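Greifer & Handgeräte › Handgeführt › Vergleich und Bestellung

Nokport Handgreifer H2 mit Weitwinkelkamera

Artikelnummer 462 · Ausführung hellgrau

Der H2 ist ein Greifer ohne Arm. Den Arm bringen Sie mit, er hängt in der Regel an der Schulter und kostet keinen Aufpreis. Wer Greifbewegungen aufnehmen will, ohne vorher eine Woche lang einen Controller zu überreden, nimmt das Gerät in die Hand und fängt an. Die Kamera sitzt am Greifer und sieht, was die Backen sehen, dazu sehr viel Umgebung. Räumen Sie vorher auf oder lassen Sie es bleiben, beides hat seine Anhänger.

Wir führen den H2 seit April neben zwei anderen Handgeräten und werden seitdem gefragt, welches denn nun das richtige sei. Gunhild Laxdal aus unserer Anwendungstechnik hat alle drei mit denselben Aufgaben gequält: Becher stapeln, Kabel einfädeln, Schraubendreher aus einer vollen Schublade ziehen. Ihre Notizen waren länger und stellenweise unhöflich. Was sich drucken ließ:

Nokport H2
Angenehm ausgewogen, auch nach einem Vormittag. Die gerippte Auskleidung der Backen hält glatte Becher gut, nimmt aber jeden Fussel mit und gibt ihn ungern wieder her. Das Bild ist am Rand stark gekrümmt, wie bei dieser Bauart üblich. Die Kalibrierung dauert eine Kaffeelänge. Bei uns hat er über 4.000 Griffe hinter sich, seitdem quietscht er beim Öffnen ein wenig. Die Messwerte stört das nicht, die Kollegin am Nebentisch schon.

Skondalano Pico
Der leichteste im Feld und der einzige, den man in der Jackentasche vergisst. Für Kabel und Kleinteile unser Favorit. Der Schraubendreher blieb leider in der Schublade, trotz guten Zuredens. Die Kamera hat ein engeres Blickfeld, was die Auswertung ruhiger macht und die Orientierung im Raum schwieriger.

Mokoena Duo
Kräftig, robust, mit einem Auslöser, der an eine Heißklebepistole erinnert. Greift alles und lässt manches sogar heil. Die Software meldet sich nach dem Start mit 31 Hinweisen, von denen man einen lesen sollte. Welchen, steht im Handbuch auf einer Seite, die man von selbst nicht aufschlägt. Wir legen ein Lesezeichen bei.

Zum Kamerabild des H2 gibt es erfahrungsgemäß die meisten Fragen. Es ist weit — weiter, als die meisten beim ersten Einschalten erwarten. Hält man den Greifer nach oben, landen Deckenleuchten und Kollegium gleich mit in der Aufnahme. Für die Lokalisierung im Raum ist viel Struktur an Decke und Wänden willkommen, für den Datenschutz weniger. Gesichter lassen sich vor der Weitergabe verpixeln, und wir raten dazu, bevor es der Betriebsrat tut.
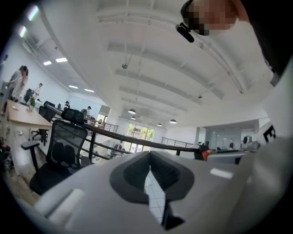
Kamerasicht des Handgreifers im Großraumbüro, mit Backengehäuse, Pendelleuchten und Geländer. Gesicht der bedienenden Person verpixelt.

Der dunkle Rand rundum gehört zum Objektiv und ist kein Reklamationsgrund. Wir schreiben das hin, weil der Reklamationsbogen es nicht tut.

Lieferumfang H2: Handgreifer, Ladekabel, Kalibriertafel, zwei Paar Ersatzbacken. Der Transportkoffer von Flidton ist Zubehör und passt auch für den Duo, sofern man den Schaumstoff selbst zuschneidet. Der Pico fährt darin spazieren.

Aufnahmen werden auf der internen Karte abgelegt, die nach 1.000 Sequenzen ohne Vorwarnung voll ist. Bitte zwischendurch auslesen. Ein Firmwareupdate mit Vorwarnung ist angekündigt — vom Hersteller, nicht von uns.

Leihgeräte geben wir für zwei Wochen heraus, alle drei Modelle auch im Paket. Zurück möchten wir sie vollständig und möglichst ohne Klebeband. Anfragen bitte mit einer kurzen Beschreibung der Greifobjekte. »Diverses« ist keine kurze Beschreibung, kommt aber am häufigsten vor.

Schlagwörter: Handgreifer, Weitwinkel, Gerätevergleich, Leihgerät

12 Mal geteilt · 3 Kommentare

Kontakt · Versand und Rückgabe · Impressum · Nach oben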